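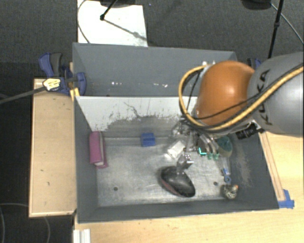 VUSTMONT, February

Home | Visits | Workshops | Archive | Contact

Search this site Go

Posted in February by the Visits editor

The Tenon open day ran from the loading door to the packing benches, and the stop that held me longest was the sorting bins. Two dark gray bins adjoin each other on pale wooden surfaces, and mixed small goods lie in the larger one. My interest was in the bins themselves, as I specify storage for a parts room and replace more containers than I would like.

The larger bin is rectangular, with slanting sides and a metal floor. The slope matters. A vertical wall traps flat items in the corner, while a slanted one lets them settle toward the middle. The penalty is floor area: Tenon's handout gives the working floor as 600 mm on the long side, against 800 mm at the rim.

Wear was easy to read. The floor is scratched and smudged and has gone to a dull silver. The whitish divider on the far side is in poorer condition, scuffed through to gray toward the bottom, with a dark branching scratch near the middle. The right wall has a patch of pale brown scuffing on the inside. I would put a replaceable strip along the base of the divider and leave the rest alone. Two small round holes show in the floor, one at lower left and one at lower right. The handout does not mention them.

The contents were few and deliberately unlike one another: a long magenta-pink piece against the left wall, a small blue block with a notched outline, a small white box-like item lying tilted, and a glossy black oval. Shapes of this kind are a fair test of a bin. Long pieces come to rest along a wall, and a glossy surface against a bare metal floor gives reflections that make edges hard to judge under overhead light. A matte floor would help with the second problem, but it would mark sooner.

From there the route went to the Ilta shelving, which is sold in bays of 6 levels and takes the same bins without adapters. The lower levels pull out fully. The top one does not, and reaching the back of it needs a step.

The Huanca labels on the shelf fronts are card in a clip-on sleeve. They read well from the aisle and can be changed without tools. Three sleeves on the demonstration bay were already loose at one end.

Parking is behind the building, and the entrance is on the side street. Safety shoes are required past the loading door and can be borrowed at the desk in most sizes.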